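How do you teach a robot to put things away?
By Nilmini Siriwardena
July 2024

Print this page
E-mail this page to a friend

Think about the day you learned to tie your shoes. Maybe a grown-up stood behind you, took your hands, and moved them for you. Over, under, pull. After many tries your hands knew the way and you did it alone.

A robot arm can learn in almost the same way. It has no eyes like yours and no hands like yours, but it can be shown. In this page I will explain two ways of showing.

The first way: holding the robot's hand

A robot arm has joints, as you have a shoulder, an elbow and a wrist. Inside each joint is a motor, and beside the motor is a sensor. The sensor feels how far the joint has turned.

In the first way, the teacher makes the motors soft. The arm does not fall down, but it becomes easy to push. The teacher takes hold of the arm and moves it slowly to a toy, closes the gripper, lifts, goes to the basket and opens the gripper again. All this time the sensors write down where every joint is. Later the robot can read its own notes and make the same movement.

Try it with a friend. Let your friend close her eyes and make her arm soft. Move her hand to a pencil, help her to take it, and move it to a cup. Then ask her to do it again by herself, still with closed eyes. It is more difficult than you think!

The second way: from a distance

In the second way the teacher does not touch the arm. She holds a controller, a little like the one for a video game. When she moves her hand to the left, the robot goes to the left. When she presses a button, the gripper closes. This is called remote control. Some grown-ups say "teleoperation", a long word with the same meaning.

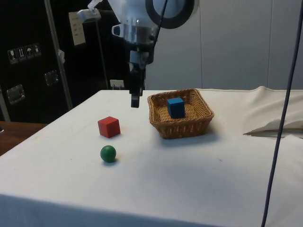
One turn of showing, from the start to the end, is called a demonstration. My colleague Beatrice Muriithi made 309 of them for a lesson we named Sellolier. In this lesson the robot must pick up small wooden things and put them in a basket. She told me that her first ones were very bad. She went too fast and the gripper pushed the cube away before it closed. A robot copies bad habits also, so she did not keep these.

Why so many times?

You may ask why one time is not enough. Imagine that the robot learned only one movement, and then you push the red cube a little to the side. The robot goes to the old place, closes its fingers on the air, and carries nothing to the basket very carefully.

For this reason the teacher changes something after each turn. The cube is near, then far. The basket is turned. Sometimes a blue cube is already lying in it. A computer program looks at all the demonstrations together and searches for what is the same in them: first go above the toy, then go down, then close. In February we had 300 demonstrations and the robot still missed the ball quite often. A ball is hard, as it can roll away when one finger touches it first.

How does the robot know where the cube is?

It uses cameras. While the teacher is working, the cameras take many pictures, and the computer keeps each picture together with the position of the arm at the same moment. So the robot can learn: when it looks like this, I should move like that.

What can go wrong?

Light can be a problem. A dark shadow can look to the computer like a part of the toy. Cloth can also make trouble, when it has folds or when the gripper catches it by mistake. The teacher must stay near the stop button every time the robot tries alone.

Words to remember

Gripper: the part of the robot that takes hold of things.
Joint: a place where the arm can turn or bend.
Demonstration: one time of showing the task.
Sensor: a part that feels or measures something.

Something to do at home

Sit back to back with a friend. You have a cube and a bowl; your friend has the same. Now explain with words only how to put the cube in the bowl, but say each small movement. Your friend must do only what you say and not one thing more. Then change places.

More for young readers
Why does a lift stop at the right floor?
Penner, the robot that sorts buttons
What is inside a motor?
Pasach and the 400 spoons
Can a machine feel that an egg is soft?

Print this page
E-mail this page to a friend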